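November
By Ailbhe Buckley

Tromwood staff newsletter: Teaching stations on the second floor

Most people in the building have now walked past the tables on the second floor, and a few have asked what goes on there. The short answer is that packers from the kitting line are recording how they do parts of their job, so that the two Trorix arms arriving for the line can be trained on it. The longer answer involves some changes to shifts and job grades, and those are set out further down.

Kitting at Tromwood has always been done by hand. A packer takes small goods out of wire bins and trays, sets them in order and passes them on to boxing. It is light work, but it is the same reach many hundreds of times a shift, and wrists and shoulders have been the most common complaint on the line for as long as I have worked here. The arms will take over the picks that repeat most. The mixed orders, the fragile goods and anything that comes back from a customer will stay with people.

To teach the arms, a packer holds a gripper by the handle and does the pick with it in place of a hand. The gripper has two padded fingers. Each pick is recorded as one take, and a session is 50 takes with a break in the middle.

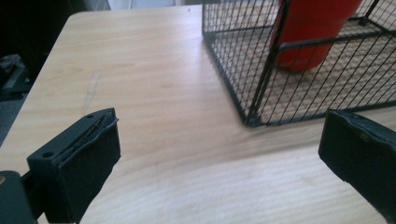
At the teaching table, with a red item inside the black wire mesh cage.

Nadine Hattar has been on the kitting line for 17 years and was the first to sign up. She told me the first session was slow going. "You don't think about how you pick something up until you have to do it with two fingers," she said. "I kept wanting to use my thumb." By her third session she was finishing with time to spare, and she now shows new people how to hold the gripper so their arm doesn't tire. She has also asked for a taller stool, and one is on order.

The wire cages are the part everyone finds hard. The fingers are wider than a person's, and the mesh sides leave less room than you would expect. Nadine's advice is to come in from above and to stop before you touch the wire. If you do knock it, finish the take anyway and tell the person at the desk, who will mark it.

Between takes the table is cleared and the next item is put out. 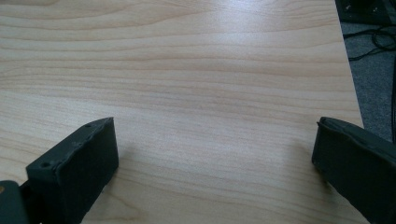 People have also asked about floor cables. Please step over them and don't move them, even if they look out of place. If one is in your way, tell the desk and they will shift it.

Now the staffing side. There are 28 people on the kitting line across both shifts. No one is being let go when the arms start up. Four positions will move to a new grade called cell operator, which means running the arms, clearing jams and checking finished kits. The grade pays more than packer and training is on paid time. Lévesque, who are fitting the cell, will run the course here in the building. Everyone else stays on kitting, with more of the day spent on mixed orders and returns.

The early shift will lose its 6 a.m. start, as the arms can be loaded the evening before. Some of you rely on that start for school pickups, and Nadine raised this at the line meeting. Anyone who needs to keep it should speak to their lead before the new rota goes up.

Teaching sessions count as normal hours and are still open to anyone on the line. So far 58 sessions have been booked. Sign up in Umia under "Training" or put your name on the sheet by the break room door.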